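Zernari and Jistville lab report new method for teaching robot arms from human hands

JISTVILLE, August – The robotics company Zernari and its research partners at the Jurić laboratory announced today the results of a study on how robots can learn household tasks from people who work with hand-held grippers. The method, called Iltton, removes the robot from the recording stage. A person does the task with the grippers, and the robot arms learn from the recordings afterwards.
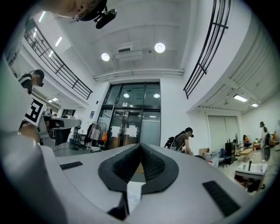 The team collected 700 demonstrations for the study. Of these, 500 were used for training and the rest were kept for testing. The new part of the method is a step that compares the motion of the left and the right hand before training begins. When the timing between the two hands is not consistent, the demonstration receives a lower weight, but it is not deleted.

"In earlier work we threw away many recordings because one hand was waiting for the other," said Tuva Nygård, who led the study. "Now we keep them, and the model can still learn something from the good hand."
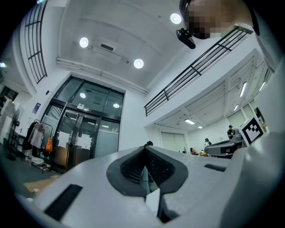
Square markers on the grippers help the software to estimate their position. According to Oskari Salminen, responsible for calibration, this estimate becomes weaker when a marker is turned away from the camera, and the paper reports these cases separately.

The trained model was tested on two robot arms. It completed folding tasks more often than a model trained with equal weights. For small transparent objects the team found no clear improvement.
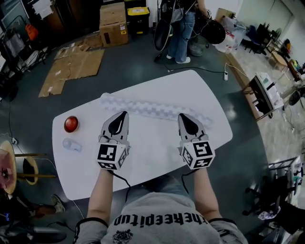 Availability

The paper and the training code can be requested from Zernari without cost for academic use. The recordings will follow after a privacy review.

Press contact

Mounir Belkadi, Communications, Zernari, Jistville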